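Matby Building, Ground Floor
Fire and Electrical Walkthrough - Checklist with Comments
Inspected by: Jagadeesh Poduval
Date: 6 July 2025
Previous inspection: May

1. Exit door opens fully from inside without a key
Pass. Closer is slow over the last few inches. Adjust at next service.

2. Exit route clear to full width
Pass with comment. Two cartons marked Steno were stacked against the corridor wall. Moved during the visit. Corridor is not to be used for deliveries, including short stays.

3. Emergency lighting
Fail. Unit over the rear stairs went out after 4 minutes on battery. Replace battery pack and retest for the full 30.

4. Extinguishers
Pass. Gauges in the green, pins and seals in place. The tag on the kitchen unit is hard to read - write a new one.

5. Smoke detectors
Pass. Test button used on each unit. Panel showed the correct zone every time.

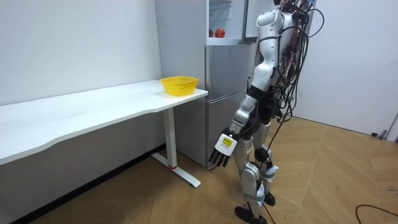 6. Extension cords and power strips
Comment. One strip in the back office was plugged into another. Separated on the spot. Heaters and kettles go straight into a wall outlet. The 2,000 watt Plurnelari heater has a scorched plug and has been tagged out of use.

7. Electrical panel
Pass. Clearance in front is good. Circuit labels are out of date for the east side. Grímur Bundgaard to supply the corrected list.

8. GFCI outlets, kitchen and restrooms
Pass. All tripped and reset on test. Outlet left of the sink has a cracked cover plate - replace.

9. Storage near heat sources
Pass. Paper stock has been moved away from the water heater as asked in May.

10. Records
Incomplete. Shenoy service report for the alarm panel is not in the binder. Request a copy.

Open items: 1, 3, 6, 7, 8, 10, plus the tag under 4. Item 3 to be closed first. Retest to be logged on the same sheet and initialed.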